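Reading time: 5 min

# Stokenport Tide Notes

Hi! This is the readme for a pile of old tide and weather notes from Stokenport harbor, typed up by me (Nima Najafi) with a whole lot of help from Benedetta Costa, who can read handwriting I would've sworn was a seismograph. If you just want the data, grab `notes.csv` and go. If you want to know why half the wind column is blank, keep reading.

## What's in here

There are 2108 rows, one per entry in the harbor notebooks. The notebooks were kept by whoever had the early shift at the Negri boatyard, and they wrote down the state of the tide, the wind if they felt like it, and anything else on their mind. Sometimes that's a barometer reading. Sometimes it's a complaint about gulls. I kept the gulls.

The files:

- `notes.csv` is the main table, the one you want
- `remarks.txt` has the longer remarks that made the table ugly, keyed by entry number
- `hands.csv` says which of the four handwritings each entry is in, as best we could tell
- `fixes.md` is my running list of things I changed and then sometimes changed back

## The columns

`entry` is a plain number I made up, in notebook order. It isn't a date and it has gaps, because I pulled out duplicate entries after numbering everything and didn't have the heart to renumber.

`day` is the date as written. A lot of these are missing the year. When the year was obvious from the entries on either side, I filled it in and put a `y` in `day_guess`. When it wasn't, I left it alone.

`level` is the height against the painted board on the old quay, in inches. Please, please don't treat this as a real tide height! The board got repainted at least once, and the zero mark moved when it did. Benedetta thinks the jump is at entry 328, and I think she's right, but I haven't corrected for it. You can do it yourself if you trust us.

`wind` is whatever they wrote. "Fresh." "Hard from the point." "None to speak of." I tried turning these into numbers once and it was a bad week, so they're text now and they're staying text.

`sky` is the same deal as wind but with more spelling.

`remark` is short stuff only, cut at 200 characters. The rest goes to `remarks.txt`.

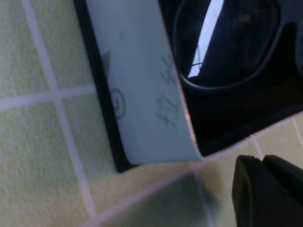

*Black box on the green tile.*

## How the typing got done

I did the first pass straight from the notebooks, a few pages a night, into a spreadsheet. Then Benedetta went through the whole thing with the notebooks open next to her and marked everything she disagreed with in yellow. There was a lot of yellow. We'd argue about the yellow cells over the phone, and if we still couldn't agree I put a question mark after the value. So `41?` means two people looked at it for ages and one of them still thinks it's a 47.

We tried scanning the pages and letting Vidness do the reading. It did great with the printed column headings and then turned every "slack water" into "black waiter," which I enjoyed very much, but none of that output is in here. Every row was typed by a person.

One thing I'd do differently: I fixed spelling on the first couple of notebooks before deciding that was a dumb idea. I've put back the original spelling wherever I could find my old copy. There's probably still some cleaned-up text early on, so if you're studying spelling (somebody might be!), skip the early entries.

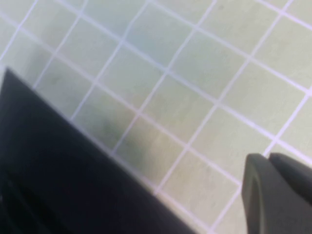
The abbreviations took forever too. "H.W." is high water, fine, everyone knows that one. But "H.W.S." shows up in only one person's handwriting, and we went back and forth between "high water springs" and "high water slack" for most of June. I've left it as written everywhere. Same with "do." for ditto, except where the thing being dittoed was on the previous page, and then I copied the value down and noted it in `fixes.md`.

Oh, and "Hotau" isn't a place on any chart I've found. It's a boat. She comes and goes all through the remarks, usually late, usually with something broken, and I've gotten weirdly fond of her.

## Known problems

- The pages near the end of the third notebook are water stained. Blank cells there mean "can't read it," and blank cells everywhere else mean "they didn't write it." I should've used two different codes. Sorry!
- A few levels are written as feet and inches with no marks, so `5 2` could be anything. I converted the ones that made sense next to their neighbors.
- Nothing tells you what time of day the reading was taken. Early shift is all we know, and early seems to have meant different things to different people.
- If your spreadsheet program turns the ones like `5 2` into dates, that's not me. Import that column as text.

## Using it

Do what you like with it. Teach with it, chart it, write a poem about the gulls. If you publish something, mention both of our names and spell Benedetta's with two t's. I'd love to hear about it either way.

If you find a mistake, send me the entry number and what you think it should say. Around half of the fixes so far came from people just poking around in the remarks, so don't be shy. I can't promise a quick answer, but I do read everything, and Benedetta has the final say on handwriting.

Last updated June 18, 2020. The next thing on my list is the loose sheets tucked in the back of the fourth notebook, which are mostly paint orders but have a few levels scribbled in the margins.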